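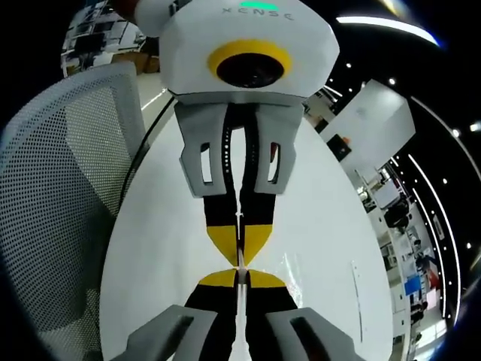 Gripper housing with yellow lens ring, front

From: Rodrigo Llorente
To: Dramdale local history list
Date: 2021-03-04
Subject: Re: The boundary stone at Prendurmont

Dear all,

Thank you to Mrs Petersen for her long message about the stone. I have read it two times and I would like to answer some of the points. I quote only the part which I answer, so the message does not become too long.

> The stone on the lane to Prendurmont is plainly a milestone.
> My father always called it the Five Mile Stone, and the
> number 5 can still be felt with the finger on the north
> side. I do not see why people want to make it into
> something older. As for the letter G, it is surely for
> the Grultetti family, who paid for the road.

I agree that there is a 5 on the north side. I have felt it also. But I am not certain that it means miles. When I walk from the stone to the church at Dramdale by the old lane, it is clearly less than four miles, and I do not know any shorter or longer way which the carts could have used. If the distance was measured to another place, I would be glad to learn which one.

There is another possibility. In the parish book, which I was permitted to read in September, the clerk writes that the two parishes walked the boundary together and put stones "at the turnings". He gives a number to each stone. The fourth is at the ford and the sixth is beside the sheepfold wall. Our stone stands between these two. The clerk does not describe the fifth, unfortunately, and the next page is damaged in the lower half.

About the letter G, I have more doubt. The Grultetti family did own the mill, this is well known, but the road account has 50 names in it and I could not find theirs. It is possible that I missed it, because the handwriting in the last pages is very difficult for me. If somebody on the list is used to reading such hands, I can send my copies. The entry which gives me most trouble is on sheet 20, on the left side, after the payment for the lime.

Mrs Petersen asked also about the height of the stone. I measured 831 millimetres from the grass to the top on the lane side. On the field side it is more, as the ground falls there. I did not dig, and I would ask other people please not to dig either before we have spoken with the farmer.

One small correction to my own message of last week: I wrote that the stone leans to the east. It leans to the west. I had my sketch the wrong way round on the table and I am sorry for the confusion.

Does anybody have an old photograph of the lane before the hedge was moved?

With kind regards,
Rodrigo Llorente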